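3.2 Packaging left behind after shared meals

Draft section, N. Agudelo, Zornutdale waste study

The household diaries gave us 2,827 entries over 21 weeks, from 16 streets in Zornutdale. Most entries are short. "Two cups, one bag, bin." Some run half a page. We coded by container type first, then by where the thing was drunk or eaten, then by who threw it out, if known. Often not known.

Drinks containers lead in every week but two. Bottles with some drink still in them were a problem for the coding – do they count as waste or as storage? Pacheco treats a part-full bottle as waste after one night. We followed that at first, then dropped it, as families in the Hindent blocks keep a big bottle of tea going for days and would never call it trash. So part-full bottles got there own code (P). Cans and soft pouches stayed in the main group. 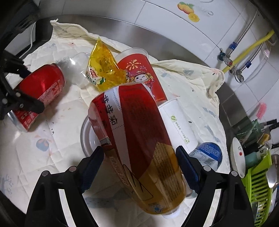
The second coding round was done in July by two readers working apart. Agreement was good for bottles and cans, poor for wrappers. Wrappers get written down as "bag", "packet", "plastic thing". We merged all of these. Some detail lost, no way around it.

Weight was not recorded. We asked for it in the pilot and people stopped filling in the diary by day three. Counts only, then. A paper cup and a two-serving bottle each score one, and readers should keep this in mind with Table 4.

3.3 Eating away from the table

More than 2,000 entries name a place. Kitchen is first, as expected. Second was a surprise to us: beds, couches and blankets on the floor, taken together, come ahead of the dining table. This holds for homes with children and homes without. Cups dominate here, mostly paper, with snack wrappers next (Figure 3).

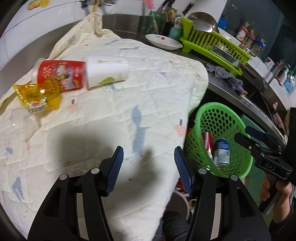 Figure 3. Paper cups and a snack wrapper on a quilted blanket.

Items from soft surfaces also stay longer before they reach a bin. Median was the next morning, against the same evening for kitchen items. One diary keeper wrote that cups "live on the blanket till I need the blanket." Stains come up a lot in the free text but were not coded.

The Jokeseo street bins were moved during week nine and this may have pushed the times up a little on the four nearest streets. We ran the medians again without those streets and the order did not change – kitchen still fastest, soft surfaces slowest. Car entries were to few to use. They are listed in the appendix with the other small groups.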